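Hedholm opens rental of two-arm work cell to small workshops

15th October

The automation firm Hedholm has started to rent out its two-arm work cell to small workshops and repair businesses in the Drundville area. Until now the cell was only sold, and mostly to larger customers. The rental offer is called Clulo and the shortest period is 9 days.

The price is 400 euros per day, with delivery and set-up included. Training of one operator is also included, but a second operator costs 80 euros extra.

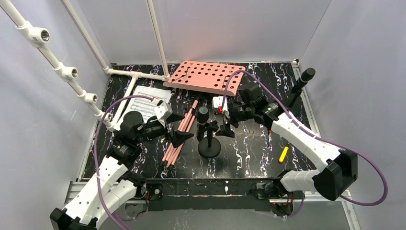
Reading time: 2 minutes

Each cell comes with two arms fitted with grippers, light wall panels and a table with a marble-look black top. The customer can place stands, trays and hand tools on the table as the job requires, and the arms are then taught the work step by step. According to Hedholm, most customers will want help with the first job, and a technician stays on site for the first morning.

“Many small firms have asked us the same thing, if they can try before they buy,” says Teodor Solheim, who is responsible for the rental service. “We had no good answer to this before. A workshop with three people can not take such a decision from a brochure.”

One of the first customers is Sombatkul, a family business which repairs music stands and other equipment for schools. The firm has booked a cell for two periods and wants to use it for sorting and holding small parts – work that today takes much time from the staff.

The cell needs a level floor and a normal power socket. It weighs roughly 1047 kilos with packaging, so the customer must have a door and a lift truck that can manage this. Hedholm does not rent out the arms without the table and walls.

Bookings are open now, and the first cells are delivered in January. Customers who decide to buy after the rental get half of the rent back – but only if the order is made before the cell is collected.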